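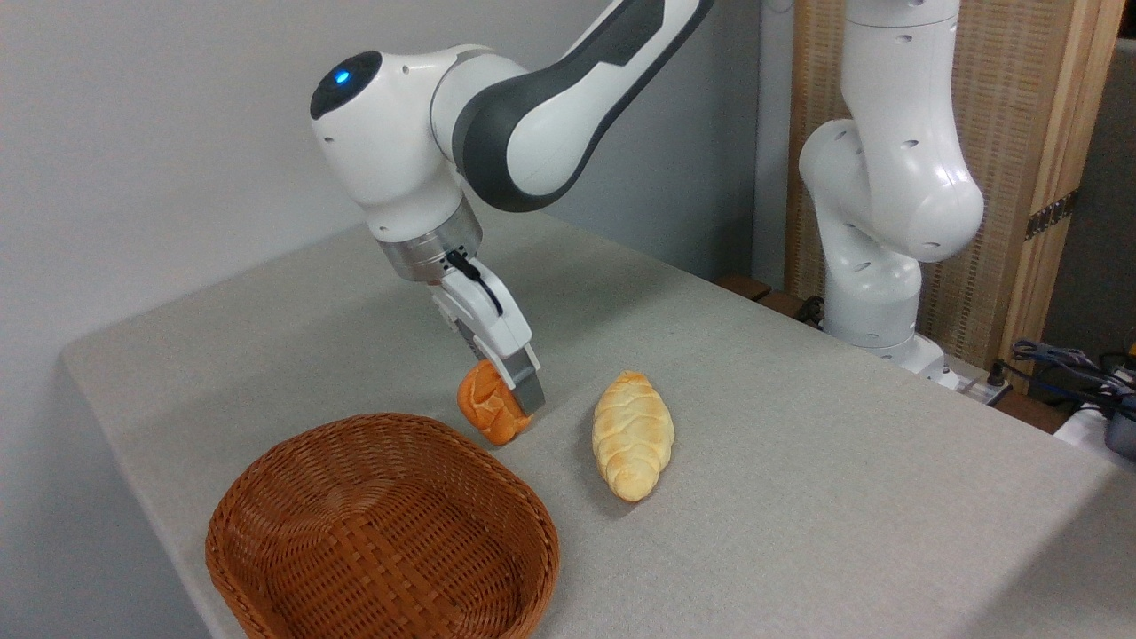
Clolus is a two-arm robot kit for packing small bakery goods by hand-sized portions. It is made by Sturnetti, a company that before sold only parallel grippers and their spare parts, and it is offered to small bakeries, canteens and technical schools. The name is used for the whole kit and also for the control program that comes with it.

Contents of the kit

The standard kit has 2 arms, two grippers with replaceable finger pads, a control box, cables and a table clamp set. The table itself is not included. Sturnetti recommends a surface covered with plain cloth, so that round goods do not roll away when the fingers touch them. Baskets and trays can be of any type, but the rim must be low enough for the gripper to pass over it.

Operation

The user teaches each task by moving the arm by hand and saving the positions. A task can use one arm or both. For soft goods such as rolls and braided loaves, the closing force is set in the program before the first run – the factory value is meant for boxes and is too strong for fresh bread. Up to 157 tasks can be stored in the control box. Older ones must be deleted or copied to a computer after that.

The finger pads are wiped after every shift and changed after 1,000 working hours. Pads of the first series became hard in cold rooms and were replaced free of charge.

Versions

The first version was sold only in Busow, where Sturnetti has its workshop. The second version, called Clolus 2, came out in March of the following year with a shorter gripper cable and a quieter control box. The arms of both versions can be mixed on one table if the program is updated.

Service and reception

Sales and repairs outside Busow are done by the distributor Oyewole, which also rents the kit by the month. Rental includes one day of training. Reviews in the bakery trade praised the easy teaching and the gentle grip, but criticized the speed, as an experienced worker fills a basket faster. The manual was also found difficult, mainly the chapter on error codes, and Oyewole later published its own shorter guide.

See also: Parallel gripper, Food packaging, Bakery equipment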